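**Questions we get about renting the Hellis holiday kitchen flat**

Please read this page before you write to us. Most answers are here.

**When can I arrive?**

From 3 in the afternoon. If your train comes earlier, you can leave the bags with Jolene Pryor in the office on the ground floor.

**How do I open the street door?**

The code is sent to you in the morning of your arrival. The flat itself has a normal key, and we ask you to give it back in the same envelope.

**Is there a deposit?**

Yes, 100 dollars. We return it to the same card after the flat is checked. In August this can take longer – we have many guests and only one person for the payments.

**Are plates and bowls included?**

Yes, for every guest who is on the booking. Bed sheets and towels are also included.
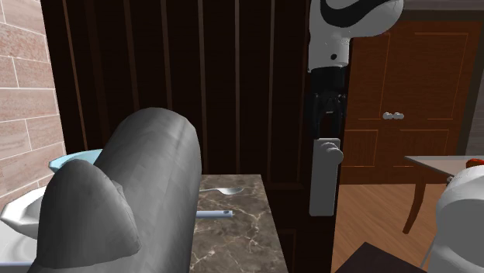

*Tableware: a pale teal bowl and a white one.*

**What if I break something?**

Please tell us the same day. For a glass or a cup we do not charge. For bigger things we ask only the price of a new one.

**Can I bring my dog?**

One dog is fine, if it does not sleep on the beds. For cats we must say no, because Dayana Cuadros, who cleans the flat, has a strong allergy.
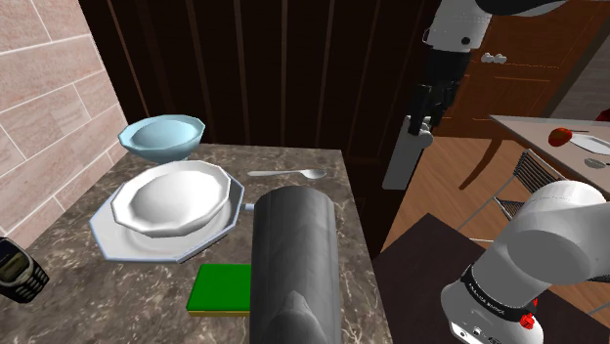
The same rule is valid for visitors who come with a cat for one evening.

**Where can I park?**

The street is free after 6 in the evening. During the day use the Prulten garage – it is a walk of 352 meters, and the ticket machine takes cards.

**Can I cancel?**

Until 2 weeks before arrival you get all the money back. After this we keep the first night.

**Who do I call at night?**

Ieuan Pugh, extension 1163. Please call him for water, heating or lost keys only. For the Wi-Fi password, look inside the blue folder near the door.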